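Gripper width is late against the wrist camera pose, how do you align them?

Asked 26 Jan 2023 in Perception and Logging

Teda

Hello all. I write software which turns recordings from hand-held grippers into training trajectories for an arm. My pipeline is simple: camera pose from visual odometry, finger width from an encoder, both resampled to one clock, then a policy learns from it.

My problem is the moment of closing. When I replay the data, the width signal closes after the pose has already started to lift. With big objects it does not matter much. With thin objects, such as sticks and chopsticks, the policy learns to lift before it is closed and the stick stays on the table. I have over 400 episodes and I do not want to record them again.

I tried to shift the width by a constant which I found by eye. It is good for some episodes and bad for others. Is there a proper method? Both streams have timestamps, but they are made on the host when the message arrives, not on the device.

Stestex

Just use hardware sync. Software alignment is always a guess.

Lloyd

Hardware sync is right for the next recording but it does not help with the episodes which Teda already has. I had the same fault last year and I solved it well enough without new data.

First, please check if the delay is constant inside one episode. Plot host time minus sample index for each stream. If you see a straight line, you have an offset and perhaps a small drift, and you can fit both. If you see steps, then the messages were buffered, and you must rebuild the time from the sample index before you do anything else. I guess you have steps in some episodes, and for this reason your one constant does not fit all of them.

Second, do not look for the offset by comparing pose with width. They are different motions and the person may really lift early. Compare width with width. The pads are inside the camera view, so you can measure their distance in pixels in every picture and correlate this with the encoder curve. The peak gives you the offset. I search 17 frames to each side and fit a parabola on the peak for the sub-frame part.
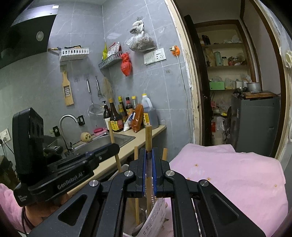

Wrist view with the blue-lined pads closed on a wooden stick.

In a view like this one I track only the blue lining of the two pads. Mask a small region near the tip and ignore the rest, because a kitchen has many colours and a second gripper may also come into the view. The silver bolts on the linkage can be tracked too, but mine gave a more noisy curve than the pads.

One warning: during a steady grip the width is flat, so there is nothing to correlate. Use only windows where the fingers move. I require 4 open or close motions per episode, otherwise I take the offset from the neighbour episode of the same session.

Teda

Thank you Lloyd, this was the answer. I plotted it and there are steps, exactly as you wrote. I rebuilt the time from the sample index, then ran the pad tracking, and the closing is now before the lift in the episodes which I checked. I still need to retrain.

Lloyd

Good. Please keep the raw timestamps in the file also, you will want them again.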